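# Chapter 4: Washing-Up Areas and the Small Things in Them

In the previous chapter we looked at the worktop and how it is divided between clean and dirty work. Now we come to the place where most kitchen tasks begin and end. A cook may walk past the oven for two hours without opening it, but he or she will go to the basin again and again, to rinse a cup, to fill a pan, to wash the hands.

The study of this area is older than many students expect. In the kitchens of the Onar school, Ansel Esposito kept a record of every visit to the basin during one November. He wrote down 2,170 visits, and over 700 of them were for a single object, most often a cup. His record is used in several exercises of this book, and you will find a part of it after section 4.3.

By the end of the chapter you should be able to:

- name the parts of a washing-up area and say what each part is for;
- explain how the shape of a surface changes the way it is cleaned;
- draw a simple plan for a kitchen used by 20 people.

## 4.1 Surfaces and light objects

We begin with the surface itself. Pale surfaces are common in washing-up areas, and students often ask if this is only fashion. It is partly fashion. But a pale surface also shows a dark stain early, and in a shared kitchen this is useful. The weak point is the opposite one: faint smudges are hard to notice on it, above all when the light is soft. Stand to one side and look along the surface before you decide that it is clean.

The second question is the shape. A gently curved surface has no sharp corner where crumbs can stay, and a cloth follows it easily. On the other hand, a light object does not always stand well on a curve. A plastic cup weighs very little when it is empty – a small push from a plate is enough to turn it over.

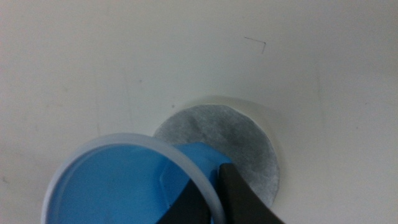
For this reason Esposito advised his students to give light objects a place of their own, and to wash them before the heavy ones. He also paid attention to shallow recesses. Where a round part sits a little lower than the surface near it, dirt collects along the lip, and a flat sponge passes over it without touching the bottom. A small soft brush does this work better.

Keep these two points in mind, the curve and the recess, when you read the plans of the Grurken and Chaudhry kitchens in section 4.2. In each plan, mark first where you would put down a cup, and then where you would begin to clean.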